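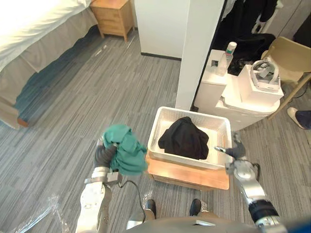 Selon un client de Tikville, la lessive concentrée Stilter laverait aussi bien à froid qu'à chaud, et il n'en mettrait plus que la moitié d'un bouchon. Nous voulons bien le croire pour des serviettes. Pour une tache de gras, nous demandons à voir.

Stilter, lessive liquide concentrée, bidon de 3 litres
Fabricant : Ernelar
Sans parfum ajouté
Disponible en magasin et en retrait

Le fabricant parle d'un linge « visiblement ravivé ». Visiblement pour qui, l'étiquette ne le dit pas. À l'usage, c'est une lessive correcte, qui mousse peu et ne laisse pas d'odeur. Sur le vin rouge et l'herbe, prévoyez un détachant. Quant à la promesse de « fibres protégées », aucun essai ne nous a été communiqué malgré deux demandes, la première en novembre.

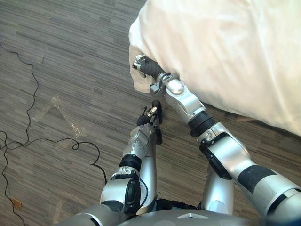 Bai – Rayon Entretien du linge

Dosage indiqué : 2 bouchons pour une machine pleine, 3 en eau dure, 4 pour du linge très sale. Ce dernier chiffre nous paraît généreux, surtout pour celui qui vend le bidon. Commencez bas. Couettes : lisez l'étiquette du garnissage, la mention « convient à tout » ne vous remboursera pas.

Existe en flacon de 200 ml, plus cher au litre. Ni laine ni soie.

Fiche mise à jour le 7 juillet 2024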